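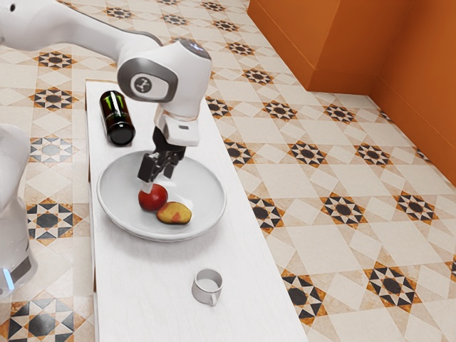 **Equipment Planner, Robotics (full time)**

Korletey is hiring a person to plan, budget and buy the equipment for our tabletop handling work. The job is based at our Etier building. It reports to Ottar Hovland, who runs operations.

We write software that lets an arm pick up ordinary kitchen and dining items and put them where they belong. Up to now most of that work has been done in simulation. Starting in May we are moving a large part of it onto real hardware, and we need someone to work out what to buy, in what order, and what it will cost us to own.

**The work**

The project is called Kika. It covers fruit, plates, cups and bottles on a narrow table, handled by an arm with a two-finger gripper. The simulated version runs every night on machines we already have. The physical version will start with 2 stations and grow from there if the numbers hold up.

You will turn the simulated setup into a purchase list. Our engineers can tell you what reach, payload and finger opening they need. They are less good at telling you what else a station needs – mounts, cabling, power, guarding, spare fingers, a table that doesn't move when the arm stops short. Finding those items before the order goes out is a big part of the job.

Day to day you will:

- Keep the equipment budget and report on it to Ottar every month
- Write specifications and requests for quotes for arms, grippers, cameras, tables and controllers
- Compare purchase, lease and used options, including service contracts and shipping
- Track lead times and tell the team early when a date is going to slip
- Plan floor space, outlets and network drops with the building manager
- Keep the parts register, which now has 783 lines and needs cleaning up
- Set a replacement schedule for gripper fingers, pads and cables
- Buy the objects the robots handle. This sounds small, but the simulated plate and the plate we buy should be close in diameter and rim height, and the same goes for the cups and bottles
- Handle returns, warranty claims and disposal

Some questions that are open right now, so you know what you would be walking into:

1. Do we buy both arms from one supplier, or test two makes side by side for the first stage?
2. Parallel grippers manage an apple well in simulation. A bottle lying on its side is harder. Do we budget for a second gripper type now or wait for results on real hardware?
3. How much simulation capacity do we keep once the stations are running? The engineers want all of it. Finance wants less.
4. Real fruit bruises and has to be replaced. Molded fruit lasts but doesn't weigh the same. We need a cost for each, and probably a mix.

You would not be expected to answer the technical side alone. You would be expected to put a price and a date next to each choice.

**What you need**

- Experience buying technical or industrial equipment, with responsibility for a budget
- Comfort with spreadsheets, including ones that other people built badly
- The ability to read a data sheet and ask a supplier about what it leaves out
- Clear writing. Most of our decisions are made from a short memo
- Familiarity with import paperwork, or a willingness to learn it in the first few months

**Useful but not required**

- Time spent around robot arms, machine tools or lab automation
- Knowledge of electrical and machine safety rules
- Having set up a lab or small production area from an empty room
- Some use of simulation software. You won't be building anything in it, but you will look at layouts in it and take measurements from them

No degree is required. We have hired good people from hospital purchasing, theater production and farm equipment sales.

**About us**

Korletey has 56 employees. The Kika team sits on the ground floor with the stores and the workshop, and your desk would be there too. Our main contract manufacturer is Tremau, and you would visit them a few times a year. Other travel is light, mostly supplier visits and one trade show.

**Terms**

Full time, permanent, with a three-month trial period. Core hours are 10 a.m. to 3 p.m. and the rest is up to you. You can work from home part of the week except when deliveries are due. The building has a freight elevator and a pallet jack, so you won't be carrying arms up the stairs. You should expect to open a lot of crates, though, and check what is in them.

The salary range is sent to every applicant before the first interview.

**How to apply**

Send a resume and a note of no more than 200 words. In the note, tell us about one piece of equipment you bought that cost more to own than it did on paper, and what you changed afterward. We don't need a cover letter on top of that.

The process is a phone call with Ottar Hovland, then a half day on site. On site we will give you three quotes for the same arm and ask you to say which you would take – the quotes are real ones with the supplier names removed. You will also meet two of the engineers and see the Kika simulation running.

Applications stay open until the job is filled. Everyone who applies gets a reply. Agencies, please don't call.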